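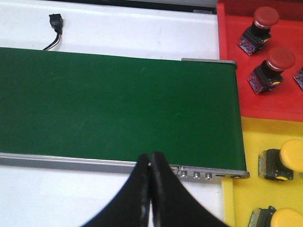

Who restarts the line after a stop once the sorting cell is automated?
The operator at the belt does, after the checks below. The cell never restarts on its own.

Restart procedure, Jindmont packing hall

Before the Zeno cell went in, two people sorted at the belt and either could restart it. One operator now looks after the cell and the label station together, so the restart has a fixed order.

1. Read the stop code on the terminal and write it in the shift log.
2. Check the belt by eye from end to end. Remove any part left on it by hand, with the arm in hold.
3. Open and close the gripper once from the terminal. The fingers should meet evenly along their full length.
4. Release the stop, then wait 15 seconds for the drive to report ready.
5. Run the belt empty for 60 seconds at low speed.
6. Return to normal speed and stay at the cell for the first 9 picks.

If the same code comes back within 200 picks, leave the cell stopped and call Pilar Alarcón in maintenance. Do not change the grip force yourself.

Sorting by hand during a long stop is still allowed. Enter it as manual time, otherwise it goes down as idle. Elvia Ocampo revises the label station rota each February from those entries.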